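Chapter 7
Fasteners and Flat Parts

Before you start: clear a surface, get a mat down, tip the parts out. Don't sort yet. We'll get to sorting in section 2.

Most of what holds the world together comes down to a short list. A bolt. A nut. Something with a hole in it. Chairs, bridges, the Skimlow footbridge from chapter 4 - same idea, bigger parts. In this chapter we use big plastic pieces becuase the threads are easy to see and you can turn them with your fingers.

Words you need now: head, shank, thread, bar, plate. Learn them before the lab. Montserrat Tovar, who taught the Gestthorpe evening class for 18 years, made students say each one out loud while holding the part. Works well. Do it.

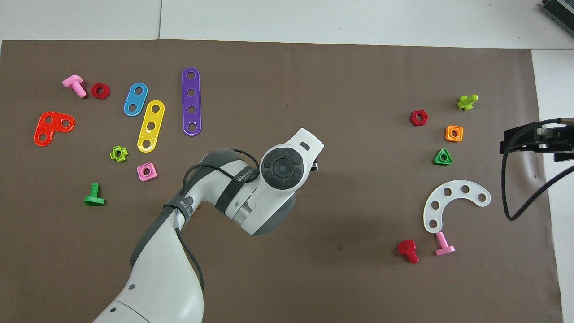
Fig. 7.1 Bolts, nuts, bars and plates on a brown mat. Find the L-shaped plate and the two-hole blue bar.

A bolt has a head at one end and a threaded shank. A nut has a matching thread on the inside. Bars and plates have plain holes - no thread, the shank just slides through. Mix those two up and nothing in section 3 will make sense.

Straight bars first. Two holes, one bolt: the bar still swings. Add a second bolt and it locks. An L-shaped plate is differnt, it turns a corner for you. Keep that in mind for the Erraji frame at the end of the chapter.

Warm-up, 30 minutes, in pairs. Pick any two flat parts. Join them so they swing. Now join them so they don't. Sketch both in your notebook, label the head and the nut, and write down how many bolts each one took.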